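Gripper keeps slipping on clear caddy, Plomex cell

Plitau forum > Cell setup and maintenance > Grippers

benchrat_3631
Cell was fine until September, then we swapped to the clear acrylic caddies. Now the arm goes down, fingers either side, closes, and one side rides up the wall. Error 1630, grip width out of range. Cleared it, reran, same. Force is at stock. Finger pads cleaned with IPA. What am I missing

ametepe_user
Width teach. You probably still have the old caddy width in the recipe. Open it up, jog down by hand, look at where the tips end up vs the handle cutouts.

benchrat_3631
Retaught it twice. Wrist cam view before close, jars left in on purpose so the weight is right:
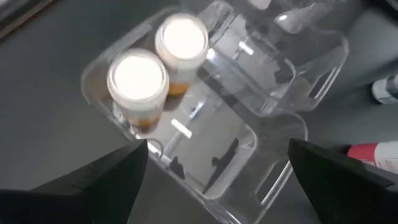

Re: Gripper keeps slipping on clear caddy, Plomex cell

slowjog
Right tip is next to the edge of the cutout. Close there and I bet it catches the rim of the slot. Move your grip point off the cutout, up or down the wall, doesnt matter much. Also how is the cam finding that thing? All I see is glare.

ametepe_user
Disagree on moving it. Handles are there to be used, go INTO the slot. Needs narrower tips tho. Broson does a slim set.

slowjog
Slim tips on thick acrylic, no thanks. Cracked one that way.

benchrat_3631
No budget for tips anyway. Cam offset is from edge detect, and yeah it wanders when the overhead light is on. Maybe thats half of it

slowjog
Thats more than half. Turn the light down, run 3 picks empty, write down the offset each time. If it moves, fix that before you touch teh grip point.

benchrat_3631
ok it moves. Taping a matte strip on the rim tonight, will run to 1000 cycles and post the log

ametepe_user
still say slim tips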